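# Plurko EV hatch, anyone put a deposit down yet? 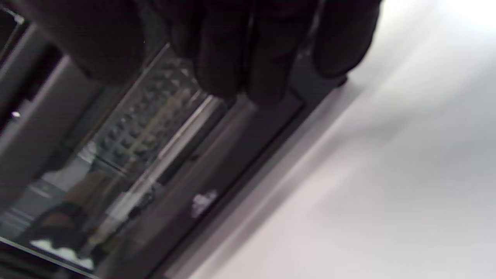
*Photo: Otakar Michalík*

**gravelroad_dan**
So bookings opened Friday for the Plurko. Two trims, base and the Sovarow pack. 186 miles range on the base according to the brochure. Deposit is refundable they say. Anybody here in yet or is everyone waiting for reviews

Closest dealer to me is Ploritz, 4 hours away, so I'd be buying it blind more or less.

**mtnhatch**
Put mine down Friday night. Site crashed on me twice then went thru. Base trim, gray. Got a confirmation number but no delivery window, just "we will contact you."

**tk_oldwagon**
186 is brochure range. In winter with the heat on you're not seeing that. Knock a third off and then decide.

**gravelroad_dan**
> Knock a third off

My commute is 22 each way so I don't really care tbh. It's the service thing that bugs me. Who's doing warranty work if there's no dealer in the state?

**pennyfarthing88**
Dealer told me mobile techs for small stuff, flatbed for anything else. I asked who pays for the flatbed. He had to "check on that." That was Monday, still nothing.

**mtnhatch**
Mine said flatbed is covered first two years. Ask for it in writing I guess. Different dealers saying different things, not great

**tk_oldwagon**
Not great?? That's a reason to walk. I had a Tokgöz wagon, same story, they promised home service and then pulled the program. Waited 4 weeks for a window regulator.

**lefty_lou**
Tokgöz is a totally different company, come on. And that wagon was ten years old when you got it.

**tk_oldwagon**
Eleven. Still waited 4 weeks.

**lefty_lou**
Ok but for a ten/eleven year old car thats parts supply, has nothing to do with a new car under warranty.

**pennyfarthing88**
Can we stay on the Plurko. Has anyone figured out what the Sovarow pack adds? The page lists heated seats, bigger screen, the nicer wheels. And then "comfort interior" with no explanation.

**mtnhatch**
Comfort interior = rear armrest and the second USB in back. I asked. Also faster onboard charger but thats not on the web page anywhere, only in the pdf, page 2.

**gravelroad_dan**
wait the faster charger is only on the Sovarow? That changes it for me. What's the payment difference

**mtnhatch**
Lease quote I got was 789 due at signing for the base. Didn't ask on the other one, sorry. Will call tomorow if I get a minute

**lefty_lou**
Depends on your outlet anyway. If you're plugging into a regular wall socket you won't notice any difference. Only matters if you have 240 in the garage.

**gravelroad_dan**
I have 240, dryer plug on the shared wall. Electrician said fine.

**tk_oldwagon**
Please don't run a car off a dryer plug every night. Get a proper circuit.

**lefty_lou**
Plenty of people do it. Good quality outlet, turn the amps down, done.

**tk_oldwagon**
Plenty of people also melt outlets. Agree to disagree.

**pennyfarthing88**
Dealer finally called back. Flatbed covered two years, up to a mileage limit he couldnt tell me. Test cars at Ploritz in October, you have to book a slot. I took a morning one.

**gravelroad_dan**
Nice, gonna try for the same week. Holding off on the deposit til I've sat in it. Mostly want to see if the back seat folds flat, dog crate has to fit.

**mtnhatch**
Almost flat. There's a lip. Measure your crate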